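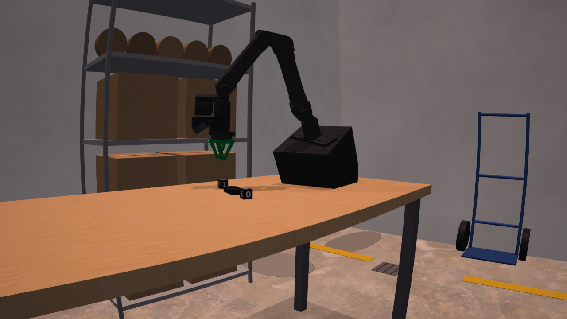

Tsz-kin Shek asked whether the checklist could say more about old accounts, as the last version covered them in a single line and that was where most of the trouble was found. It now has its own section, and the comments under each item have been brought up to date.

Account and Device Security Checklist
Rotemano Computing Lab
Used at the start of each term and again in May

How to fill it in: mark each item OK, FIX or N/A. Anything marked FIX gets a comment and a name beside it. Leave old comments in place until the fix has been checked by a second person. Comments below are by Pak-hei Tai unless marked otherwise.

Section A. Accounts

A1. Every account belongs to a current student, staff member or approved visitor.
FIX
Comment: The directory lists 99 accounts. 38 of these have not logged in since last term. Some belong to people on leave and should stay. The rest need to be checked against the department roster and disabled if there is no match. Disable first, delete later. Home folders are kept until the supervisor says they can go.

A2. Accounts of people who left were disabled on their last working day.
FIX
Comment: Two were missed. Both left between terms, when the roster is not updated. The front office will now copy us on exit forms.
Comment (Tsz-kin Shek): One of the two still had a working SSH key on the Skirkine server even after the directory account was turned off. Keys are stored locally on that machine. See A5.

A3. No shared logins.
FIX
Comment: The shared login on the print station is gone. The one for the malware analysis machines is still there. The group wants to keep it until their paper is in. I said end of May and they agreed. The password was changed and is known to five people.

A4. Administrator rights are held only by people who need them.
OK
Comment: Down to six. Each has a separate admin account and a normal one for daily work. Please do not read mail from the admin account.

A5. SSH keys are listed, with an owner for each.
FIX
Comment: Done for Fu and Serkamel. Not done for Skirkine. A few keys there have no name in the comment field, only a host name that no longer exists. They will be moved out of the authorized file and kept in a side folder, and we will see who asks.

A6. Two-step login is on for all remote access.
OK
Comment: Tested from outside the building with a normal account and an admin account. Both asked for the second step. Backup codes were reissued to anyone who wanted them.

Section B. Servers

B1. Operating system updates are current.
Fu: OK
Serkamel: OK
Skirkine: FIX
Comment: Skirkine runs an older release as one of the fuzzing tools will not build on the new one. It gets security patches for now but support ends next year. Someone in the group needs to try the build again before then.

B2. Only needed ports are open.
OK
Comment: Scanned from the campus network and from outside. Serkamel had a database port open to all of campus. It is now limited to the local machine. Nothing broke that I know of. If your scripts connect from a laptop, use a tunnel.

B3. Logs are sent to the log server and can be read there.
OK
Comment: Failed logins from all three servers showed up within a minute. Clock on Fu was slow, which made the entries hard to line up. Time sync has been restarted.

B4. Backups run nightly.
OK
Comment: They start at 2 a.m. and are normally done before people come in. Large packet captures are left out. This has been the rule for a long time but new students do not always know it, so it has been added to the welcome sheet.

B5. A file was restored from backup as a test.
OK
Comment: Picked one folder from each server. All came back and the checksums matched. The restore from Serkamel was slow – up to 38 minutes for a small folder – and I would like to know why before we need it for real.
Comment (Tsz-kin Shek): The backup disk is nearly full. That may be part of it. A larger one is on the order list.

Section C. Malware samples and test network

C1. The test network has no route to the campus network.
OK
Comment: Checked from two machines, wired only. The wireless card was removed from the newer one. The other never had one.

C2. Samples are stored encrypted and in password-protected archives.
FIX
Comment: Archives are fine. There was an unpacked folder on the desktop of one analysis machine. It was removed and the machine was rolled back to the clean snapshot.

C3. USB drives used on the test network are marked and stay there.
FIX
Comment: One drive had lost its tape. It has been wiped and marked again. Use the red tape in the top drawer. Pen rubs off.

C4. Clean snapshots exist for each virtual machine.
OK
Comment: Snapshots are from the start of term. Please add a note when you make a new one. "new2" and "new2 final" do not help the next person.

C5. Test phones have no SIM card and no personal accounts.
OK
Comment: All were reset. One will not hold a charge and should be recycled through the department, not put in the trash.

Section D. Desks and laptops

D1. Screens lock after five minutes.
OK

D2. Laptop disks are encrypted and recovery keys are on file.
FIX
Comment: Three visitor laptops have encryption on but we do not hold the keys. The owners have been asked.

D3. No passwords on paper or in shared documents.
FIX
Comment: Found an old admin password in the wiki history. The page was deleted and the password changed. Deleting a line from a wiki page does not remove it from the history, so tell us if you ever paste one by mistake.

D4. Staff know where to report a suspicious message.
OK
Comment: The address is on the lab home page. Forward the message as an attachment so the headers come with it.

Open items carried to the next check: A1, A2, A3, A5, B1, C2, C3, D2, D3.

Checked by: Pak-hei Tai
Second check: Tsz-kin Shek (sections A and B only; C and D still to do)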